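News > Technology > Local

Still a while before the washing up does itself

11/23/24

If you have ever stood at the sink after tea and wondered when a machine might kindly take over, the good people at Wolde would like you to hang on a bit longer. The small Indano workshop has spent the months since September trying to teach machines the sort of jobs most of us do while thinking about something else – wiping a bench, pairing socks, putting the pegs back where they live – and last week it opened its doors to neighbours who wanted to see how far things had come.

The answer, cheerfully given, was part of the way. Asnakech Asfaw, the workshop's manager, told visitors that 3803 attempts at tidying had been logged so far, and that a plain job with one solid object now goes well more often than it doesn't. Soft things are another story altogether. A tea towel never lands in the same shape twice, and of 138 tries at folding one in quarters, only 4 were neat enough that she'd have put them in her own drawer.

Shops are asking too. Dramura, the homewares store on the corner, would love some help with restocking after closing time, and has lent the workshop a box of odds and ends from its shelves to practise on. Asfaw reckons shop work may come before housework, as shelves stay put and kitchens, with children and dogs in them, do not.
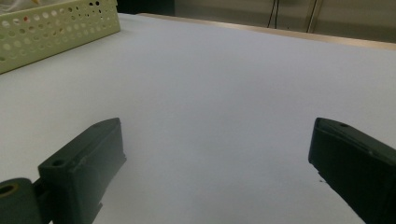 Clearing a table is the chore that visitors asked after most, and the one Asfaw is fondest of talking about. People see a wide white top and a pair of dark green fingers and suppose the job is done, she said, but then you look properly and find a tiny speck that anyone with a cloth would have caught without thinking. Baskets like the pale green one with the holes are a puzzle of their own, as the machine has to work out what is inside and what should stay there.

The workshop's next open afternoon will be at the Tromareo hall, with room for 201 people and tea provided.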